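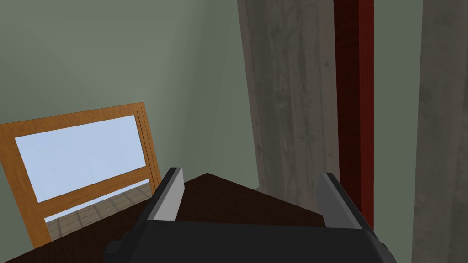
Dark brown wooden surface, indoors

Call for participants: Indoor Timber Moisture Survey

Posted Nov 18, 2024
Organiser: Starkell Building Physics
Location: Irnent and surrounding parishes

Starkell is recruiting households for a study of seasonal moisture movement in indoor timber. The study covers fixed joinery, exposed structural members and larger items of wooden furniture in ordinary occupied homes. Participation runs until the end of August and requires a short monthly reading, taken by the householder, and two visits by a technician.

Background

Published guidance on the moisture content of indoor wood is mostly based on test rooms held at a steady temperature. Occupied rooms behave differently. Heating is switched on and off, windows are opened, washing is dried indoors, and one side of a board may be sealed while the other is bare. Gaps, cupping and split joints follow from these changes, but there are few continuous records from lived-in houses against which to check the usual tables.

A smaller set of readings was taken in Irnent in 1982 using pin meters. Those record sheets survive and have been transcribed. The present survey repeats the same positions where possible – near a heat source, on an outside wall, at the centre of the room – so that the two sets can be compared.

Who can take part

We are looking for 40 households. To be eligible you must:

live in the property for the whole study period;
have at least one room with exposed wood of any kind (floor, panelling, beams, worktop or table);
be willing to leave a small logger in that room without moving it;
be aged 18 or over, and be the owner or have the owner's written permission.

Homes of any age are accepted. Recently built homes are under-represented in the applications received to date and will be given priority if places run short. Properties with a known active leak, or with building work planned before August, cannot be included.

What is measured

Each household receives one Omero logger, which records air temperature and relative humidity. It is battery powered, makes no sound and does not connect to the home network. It stores readings internally until a technician collects them.

Participants also receive a pinless moisture meter. Once a month you place it flat on the marked positions and write down the displayed value. Pinless meters leave no mark on the surface. Allow 30 minutes for the first set of readings, including the room sheet; later sets are shorter.

The room sheet asks for:

the type of heating and the hours it is normally on;
the finish on each wooden surface, if known (oil, wax, varnish, paint, none);
the direction of the grain relative to the nearest outside wall;
any exposed ceiling beams, and whether wall trim is fixed directly to masonry or to battens;
existing cracks or open joints, with their length.

If you do not know an answer, leave the line blank. The technician will complete it at the first visit where this can be done without removing anything.
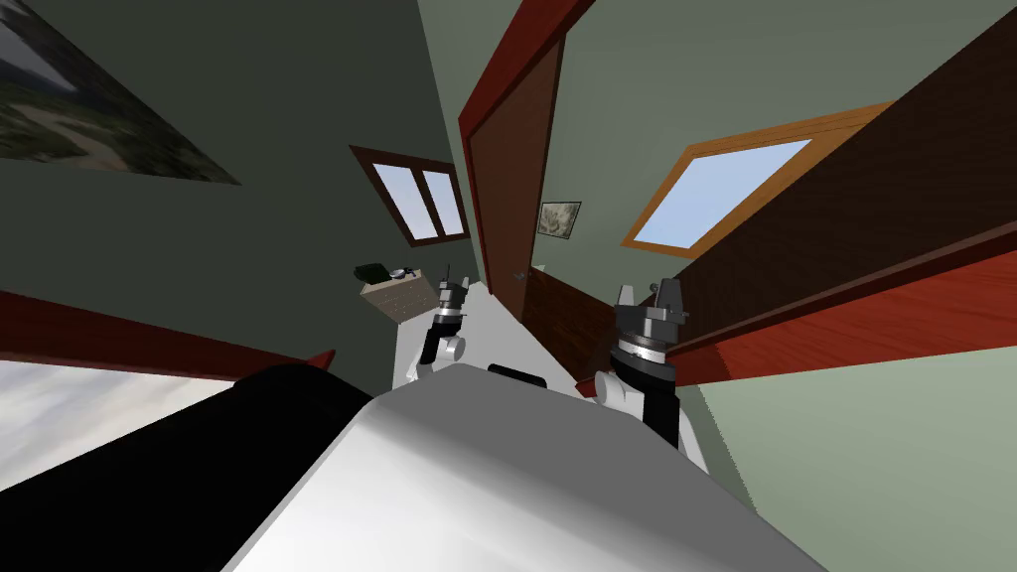 Visits

The first visit is to place the logger and mark the reading positions with removable tape. The second is to collect the equipment. Visits are arranged by telephone at least one week ahead. Technicians carry identification and will need access only to the room being measured. Furniture should not be moved beforehand, as the survey concerns the room in its normal arrangement.

Payment

Households that complete the study receive £40, paid by bank transfer after the equipment has been returned. A household that withdraws early is paid in proportion to the months completed. There is no charge for lost or damaged tape, batteries or sheets. Loggers and meters remain the property of Starkell.

Each participating household is sent a copy of its own readings with a short note on how they compare with the survey as a whole. The note is not a building survey and should not be used as evidence of condition in a sale or insurance claim.

Data and withdrawal

Addresses are held separately from readings and are deleted when payments have been made. Results are published by building type and room type only. Analysis is carried out by Benkirane under contract, and Benkirane does not receive names or addresses. You may withdraw at any time without giving a reason. Readings already collected can be removed on request until analysis begins – after that point they can no longer be traced to a household.

How to apply

Application forms are available from the Starkell office in Irnent or by post on request. Please state the type of property, the approximate date of building, the room you would put forward and the times of day when a visit would be possible. Applications are considered in the order received, subject to the priority described above. Unsuccessful applicants will be placed on a reserve list unless they ask otherwise.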